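Last updated: November 22, 2019
3 min read

The Amley is a movie theater with 3 screens on the main street of Thevar, and in September it opened its doors for a free behind-the-scenes morning. We signed up mostly for the projection booth. The kids signed up for the popcorn.

You had to book a slot online, and ours was the first one. Parking behind the building was free until noon. Inside, we were split into small groups and given a sticker with a color on it. Our group started in the big auditorium, which has 552 seats and still has its old balcony. The balcony is closed for regular showings now, but we were allowed to sit up there for a few minutes while they ran trailers. The view is good, though the legroom is not.

Next came the booth. It is up a narrow metal staircase, so leave the stroller downstairs. I expected reels and there were hardly any. The movies arrive on hard drives or over the network, and the schedule for the whole week is set on a computer. One old film projector has been kept, made by Pekier, and they threaded it and ran a short cartoon on the wall for us. It was loud. My youngest covered his ears and then asked to see it again.
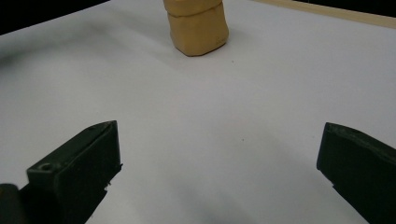 How long does the tour take? Plan on an hour and a half with kids, including the cartoon and the stop at the snack counter.

After the booth we went behind the screen, something I had never done before. The screen is full of tiny holes so that the sound from the speakers can come through. The sound system was replaced last year by Skiltance, and the job meant taking out the first two rows for a while. They played a thunderstorm from a nature movie with us standing back there, and you could feel it in the floor.

The morning ended with a small popcorn for each child. The lobby also had a table of used posters, and we bought two. They have a collection of 3,000 in the basement, but that part was not on the tour.

A few practical notes – the booth is warm, the restrooms are on the lower level, and children under six have to skip the stairs unless an adult holds their hand. We stayed in town for lunch and came back for the afternoon family movie at the normal price.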